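The chores are still ours

Every December my sister-in-law asks me when she can buy a robot that clears up after her kids. I worked eleven years in packing and returns for a mail-order firm, so she thinks I should know. My answer this year was the same as last year's. Not yet, and I wouldn't save up for one.

I don't say that as somebody who dislikes machines. At Waneck we had a sorting line that read labels faster than any of us could pick up a box, and I was glad of it. But the line only worked with boxes. The moment a customer sent something back in a pillowcase, a person had to walk over and deal with it. On my last shift there, 359 returns came through, and 70 of them went to the hand table. The line had been called fully automatic in the company newsletter.

A home is all hand table. Take the simplest job I can think of, putting toys in a bin. A child of three can do it, if bribed. The toys are soft, they are all different shapes, and they are never lying the same way twice. You have to decide where to grab, how hard to squeeze, and when to let go. We do this without thinking, so it has never been written down anywhere a machine could read it. 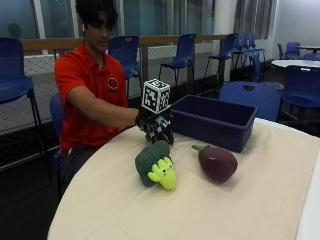
The people building these machines know this, and to their credit a lot of them have stopped trying to write rules for it. They record human hands doing the job, over and over, and let the software look for the pattern. I think that is the right way to go. I also think it shows how far off we are. If you need a grown man to show a computer how to pick up a stuffed vegetable, the computer is not about to do your laundry.

Randi Söderlund, who ran our floor, disagrees with me. Her view is that once a machine learns to pick up one soft thing, the rest will come quickly. Maybe. I've heard the same about stairs, and about folding shirts. What I saw on the floor was that getting a machine to do a job 8 times out of ten took a few months, and the other 2 took years. In a warehouse you can put a person next to the machine to catch those. In a kitchen that person is you, and you may as well pick up the toy yourself.

Shops will get there first. A stockroom can be arranged to suit the machine, with the same bins on the same shelves, and somebody is paid to fix it when it stops. I'd expect useful help with restocking well before anything decent for the home.

My sister-in-law wasn't pleased with this. She has bought a bigger toy box.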